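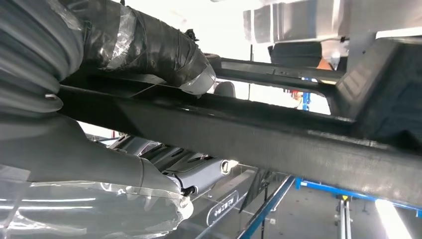

5 min read

Tirkex, the vehicle servicing group, has set aside money for two robot arms to work beneath cars and vans on the lift, and will decide in June whether to buy them outright or lease them over four years.

The plan covers the company's Brirkasano workshop first. If the numbers hold up there, a second site at Atel would follow in the next budget year. The other workshops are not part of the current proposal.

Bimla Vishwakarma, who runs equipment purchasing for the group, said the arm itself had turned out to be the easier part of the budget to settle. Quotes from three suppliers came in close to one another. The spread was in everything else: mounting, guarding, grippers, training, and the protective coverings that have to go over an arm working below a vehicle.

"We had one line for the robot and one line for extras," she said. "The extras line is now two pages long."

Coverings are one of the items that were missed in the first draft. An arm under a chassis is exposed to road dirt, oil and whatever else drops off the underside, and the joints and cables need keeping clean. The trial at Brirkasano has used clear plastic film and black tape over the arm, with film over the gripper as well. It is cheap, but it has to be cut off and put back on, and the time that takes was not in anybody's estimate.

Fitted jackets are the alternative. The suppliers offer them as an option, made to the shape of each arm, and they can be wiped down or sent for washing. Tirkex has asked for prices for two sets per arm so that one can be in use while the other is being cleaned. Vicente Cabral, the workshop manager at Brirkasano, wants a third set.

"A jacket gets torn on a bracket and you're back to tape for a fortnight," he said. "I'd sooner pay for the spare at the start."

The work planned for the arms is limited. They will carry out checks along the underside, touching set points with the gripper finger and recording what they find, and will hold small parts in place while a technician fastens them. Brakes, steering and anything involving fuel lines will stay with the technicians. Tirkex says there will be a person at the lift whenever an arm is running, and the budget has been drawn up on that basis. No saving in staff numbers has been included.

What the company does expect to save is time on inspection. The proposal puts the yearly load at 3024 lift bookings for the Brirkasano site, and assumes that a part of the underside check on each can be done by the arm while the technician gets on with something else nearby. Vikas Goel, who prepared the figures, said he had left the assumed saving per booking low on purpose and would revise it after the trial.

He has also built in a slow start. For the first three months the arms are counted as saving nothing at all, and the costs of training and setting up are loaded into the same period. "If you spread it evenly over the year it looks lovely and it isn't right," he said.

Training has been costed at 134 hours for the site, shared between technicians and the two people who will act as first contact when an arm stops. The supplier's own course is included in the purchase price but takes place off site, so travel and cover for absent staff have been added. Under the lease, a trainer would come to the workshop twice a year.

Space is another cost. The bays at Brirkasano were laid out for people, who can duck round a lift post or step over a rail. An arm on a base needs a clear path, and the lifts used in the trial leave some awkward corners between the posts and the vehicle. Santosh Bansal, who looks after the building, has measured up two bays and recommends moving one compressed air line and a run of lighting near floor level. He does not think the lifts need replacing, though one of them is due for renewal in any case and the group may bring that forward.

The floor has been checked too. The suppliers want a level surface for a fixed base, and one bay was outside the limit. Grinding and resealing it would take a weekend, with the bay back in use by Sunday evening.

Grippers have caused the longest discussion. A general gripper comes with each arm and will do for holding parts. For reaching between rails and brackets, a thinner finger with a small tip is better, and these wear out. Kamlesh Prajapati, a senior technician who has taken part in the trial, has asked for a stock of tips to be held at the workshop. The proposal allows for 100 in the first year, with a review after six months.

"Chassis aren't all the same and the drawings don't show you the dirt," he said. "You get rust, you get a bracket someone has bent. The finger takes the knocks, so plan for it."

Software is charged separately. Tirkex intends to use Tamiru, the inspection package already running on its office computers, to store the results. An added licence is needed for each arm, and there is a charge for linking the two systems. That charge is still being talked over and appears in the budget as an upper limit – the final sum should be lower.

Insurance and yearly safety inspection make up the rest of the running costs. The insurer has asked to see the risk assessment for people working close to an arm beneath a raised vehicle, and has not yet given a firm price. Vishwakarma said the order would not be placed until it had.

On the question of buying or leasing, opinion inside the company is split. Buying is cheaper over the full life of the machines, which the suppliers give as seven years or more. Leasing costs more each month but includes servicing, a replacement arm within three working days, and the option to hand the machines back after the second year. Goel prefers the lease for Brirkasano and a purchase for Atel, once there is a year of records to go on. Cabral would rather buy both now and keep the same model across the two sites.

Either way, the company wants a break clause tied to hours in use. Under the draft terms, if an arm has not reached 2000 working hours by the end of its second year, Tirkex could return it or have it moved to another site at the supplier's expense. One supplier has agreed to this in principle. The other two have asked for changes to the wording.

The trial at Brirkasano continues until the decision is made. Staff at Atel have been invited to visit in small groups, and bay measurements there will start once the first order has been signed.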